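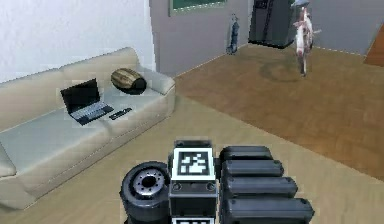

Gomeo Floor Oil: Frequently Asked Questions

Search this site Search Clear

Revised October 2026. Applies to Gomeo Floor Oil (clear and matte) and Gomeo Soap. For Veson water-based lacquer, see the separate sheet.

Which floors can be treated with Gomeo?

Unfinished or previously oiled wood: strip parquet, block parquet, solid boards and engineered boards with a real wood face. Lacquered floors must be sanded to bare wood first. Laminate, vinyl and cork tile are not suitable.

How do I tell whether my floor is oiled or lacquered?

Place a drop of water in a low-traffic spot, wait 14 minutes and wipe. A dark mark that fades as the wood dries indicates oil, or lacquer that has worn through. No mark indicates intact lacquer or freshly maintained oil. If the result is unclear, scrape a hidden area with a blade. Lacquer comes up as pale flakes, oil as a slightly waxy dust.

What sanding grit should I finish with?

100 or 120 for oak, ash and walnut. 120 for birch and maple. Do not go finer than 150. Edges and field must end at the same grit or the edges will show darker after oiling.

How many coats are needed?

2 on most species. Pine and spruce may need a third coat if dull patches remain the next day. The second coat should be thinner than the first. Buff off everything that has not soaked in.

What are the temperature and humidity limits?

Room and floor between 59 and 77 °F. Relative humidity below 65 percent. Turn off underfloor heating the day before and bring it back up in steps after curing.

How long before the room can be used?

Walk in socks after 24 hours. Light furniture with felt pads after 4 days. Rugs, chair mats and anything on rubber feet or tires after 14 days. These times assume good ventilation and double in an unheated house.

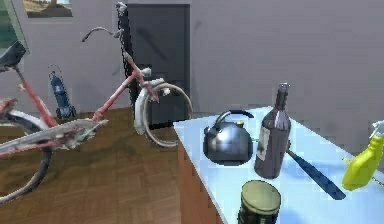 Red bicycle, white front fender; brown parquet.

Can rubber stain an oiled floor?

Yes. Some rubber compounds contain antioxidants that migrate into the finish and leave a yellow or brown mark. The mark is a chemical change and does not wash out. Use a polypropylene or natural fiber mat under bicycles, exercise equipment and strollers. Mats with a latex or rubber backing cause the same problem.

How do I remove a stain that has gone through the oil?

1. Clean with Gomeo Soap, mixed at 4 ounces to the gallon. Let dry overnight.
2. Sand the whole board or block by hand with 120 grit, with the grain. Stop at the joints.
3. Vacuum.
4. Apply oil with a lint-free cloth, wait 20 minutes, wipe dry.
5. Repeat the next day if the repair looks lighter than the surrounding floor.

Black marks around nails or under planters are usually a reaction between iron and tannin. Treat with oxalic acid before oiling. Wear gloves and eye protection.

How much area does one can cover?

The one-quart can covers around 190 square feet on the first coat over oak. Softwoods take more. Buy all cans from the same batch where possible; the batch number is stamped on the base.

Are the cloths a fire risk?

Yes. Cloths, pads and sanding dust containing oil can self-heat and ignite. Soak them in water immediately after use and store them outdoors in a closed metal container until disposal.

Will the floor change color in sunlight?

All wood does. Oak and pine darken toward yellow, walnut gets lighter. Areas under furniture and rugs change more slowly. Move large items now and then during the first year. Gomeo contains no UV filter.

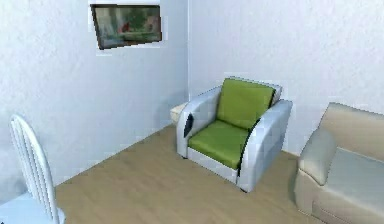

Armchair with lime-green upholstery and a pale frame.

Which pads should go under heavy furniture?

Wool felt, at least 1/8 inch thick, sized to the full contact area. For slab-sided chairs and cabinets, use strips along the whole edge. Self-adhesive pads collect grit and should be checked each April and again in the fall.

Can I apply Veson lacquer over Gomeo?

No. Adhesion fails even on floors oiled years ago unless the wood is sanded back completely.

Is Gomeo the same product as Partanen Oma?

Oma was the earlier name. The resin was changed when the name changed. The two can be used on the same floor, but test one block first.

How long does an opened can keep?

38 weeks with the lid pressed down tightly. Lift off any skin before stirring. Do not stir it in.

This site uses cookies to remember your language and region. Accept Manage settings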